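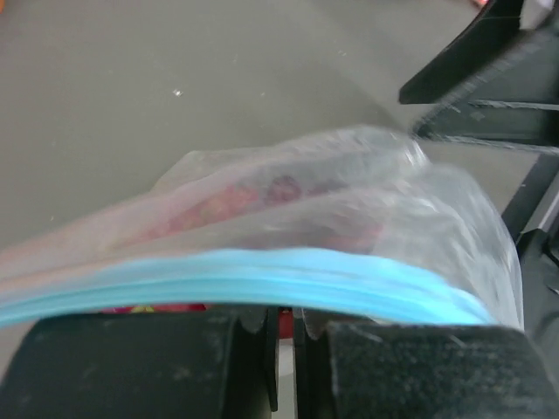

How many demonstrations should a student record before the first training run?

Plan for 18 good ones of a single task, recorded by the same operator on the same day. With fewer, the policy usually learns the approach but is weak at the moment of closing the fingers. More is welcome, but only after you have watched the first 18 from start to end.

Unit 2, Teaching by hand and by remote control
Notes by Aslak Haugland, Tuesday, February 18, 2020

In hand guiding you hold the arm itself and move it through the task. The motors are set to compensate for gravity, so the arm feels light. It is a good method for slow paths, but your own hand and sleeve can come into the camera view, and the policy may learn to look at them.

In remote control you stay behind the line and move a leader arm, and the follower copies it. In our lab the leader is the Iveo and the recording program is Ollum. You feel no force through the Iveo. For this reason soft objects, such as bags and cloth, are harder to teach than blocks, and you must judge the grip by eye from the wrist view.

Some rules for recording:
- Begin each demonstration from the home position.
- Move at a steady speed. If you stop to think, the robot will also learn to stop.
- If the grip fails, you may correct it once and continue. Mark the file with "r" in Ollum.
- Do not trim the files yourself. Keep each one under 400 frames.

Students who took the January session have asked if corrected demonstrations should be removed. Please keep them. They show the robot how to come back from a small error.

Read chapter 11 of the course reader before the next lab.

Shares 2
Comments 11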